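Section 3: Setting Up and Levelling the Kendeck Work Table

3.1 Before you begin

This section applies to the Kendeck work table supplied to the Zavisstead and Jendesar sites. It should be read together with Section 2 (Unpacking and Checking Parts). The table must be assembled by two adults. The maximum evenly spread load, once all four feet are locked, is 452 kg.

Choose a position on a firm, dry floor. Carpet tiles are acceptable if they are glued down. Leave a clear space of 1000 mm along any side at which people will sit or stand, and do not place the table across a fire exit route or over a floor socket.

CAUTION: The top is heavy. Do not lift it by one corner or drag it across the floor on its edge.

3.2 Fitting the legs

1. Lay the packing blanket on the floor and place the top on it, face down.
2. Set one leg at each corner so that the stamped letter on the leg matches the letter on the bracket.
3. Push the leg fully into the bracket. Insert the bolts and turn them by hand until they grip.
4. Tighten each bolt a little at a time with the key provided, working from corner to opposite corner.
5. Fit the cross rail between the two rear legs.

NOTE: Legs marked P are made for the Prajapati height kit and are 1000 mm long. They must not be mixed with standard legs on the same table.

3.3 Turning the table over

1. Stand one person at each short end.
2. Lift together and rest the table on its long side, with the blanket beneath it.
3. Lower the table on to its feet in one steady movement. The full weight should come down on all the feet at once, as a leg that takes the load alone may bend its bracket.

3.4 Levelling

1. Place a spirit level along the length of the top, close to the middle.
2. Loosen the lock nut on each foot at the lower end. Turn the foot clockwise to raise that corner.
3. Repeat with the level placed across the width.
4. Press down on each corner in turn. If the table rocks, lengthen the foot that leaves the floor until the movement stops.
5. Tighten all lock nuts and check the level once more.

Where the floor falls by more than the feet can take up, stop work and report the matter to the site office. Packing the feet with card or folded paper is not permitted.

3.5 First clean and handover

Wipe the top with a soft cloth dampened with warm water and a little washing-up liquid, then dry it. Scouring pads, bleach and solvent sprays will damage the finish - this damage is not covered by the guarantee.

Leave the table unloaded overnight. Check every bolt the next morning, and again each October as part of the yearly furniture check. Enter the table number and the name of the person who carried out the check on the record card, which is kept in the sleeve under the cross rail.

Questions about this section should be sent in writing to Sarla Grewal, Furniture and Fittings, Zavisstead.

Section last revised: May 8, 2025
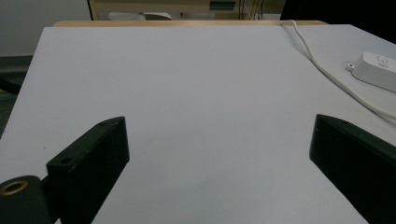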